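Do Busy Boards Teach Anything? Project report, Kalel course, group 4
Elaheh Jalali and Pádraig Mac Suibhne

The seller's leaflet for wooden lock boxes promises "problem solving from day one." We doubted it going in and we still do. Our box has several small doors, a metal latch on top and bits of bright color all over. A green arched door and a yellow rectangular one were the two we cared about, as a child can see straight away whether they're open.
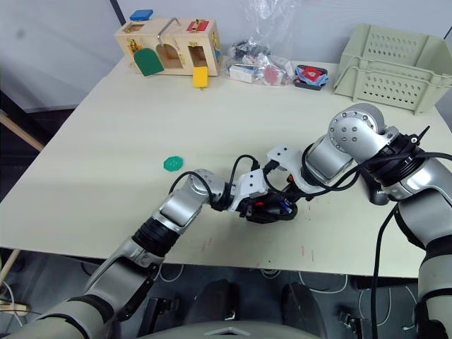

Our first complaint is with the scoring. The Balogh checklist gives a point for every door opened and none for closing one again, so a child who yanks at everything scores well. We logged 89 attempts in December and would not call most of them solving.

The second task was sorting loose household things, including a can with a blue label. Pádraig thought plain objects would hold attention longer than the box. Our notes don't settle it, and 17 of the entries are too vague to use.

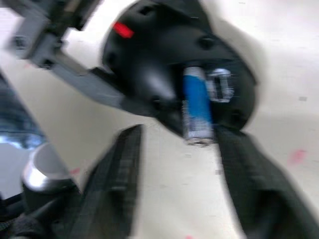
Page last changed: 31 Mar 2024

We would drop the checklist before repeating any of this. Elaheh wants a closing task added. Pádraig wants a different box.

2 comments | 4 shares
Contact: Skukeck student projects, Destulside | Back to top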